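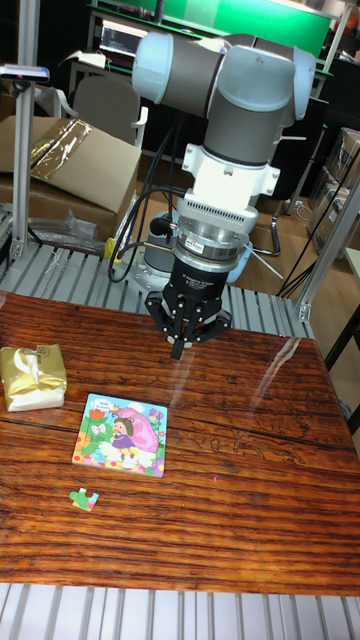 Puzzle cell, loose piece still on the table.

Ticket 74, Zamton open day. Status: open.
Arm stops at 3 pm demo – no error shown.
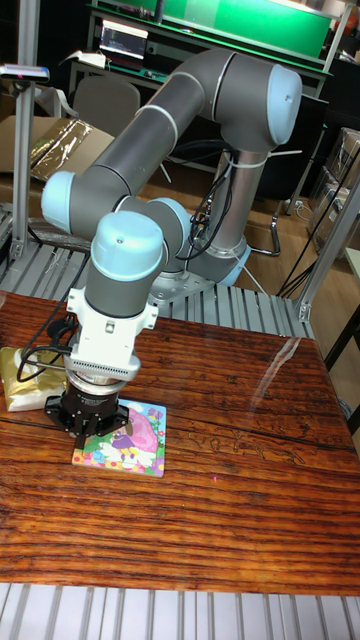
Which program is loaded?
The Terkis visitor demo, slow speed.

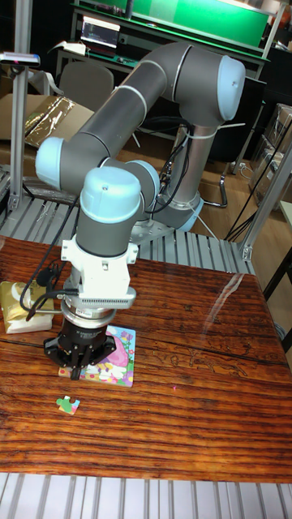 Nimar asked us to check the grip height before the visitors come back. I lowered the speed to 69 per cent. With the fingers down at the puzzle board, I wrote down the height and sent it to Espiritu. Waiting for their reply. 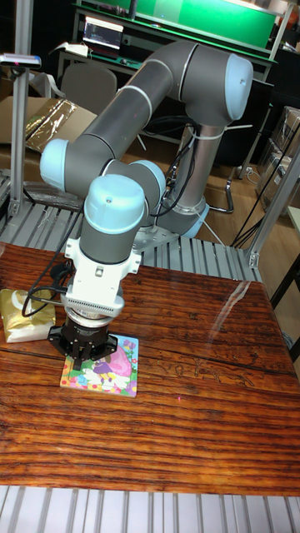

Fingers on the picture tile.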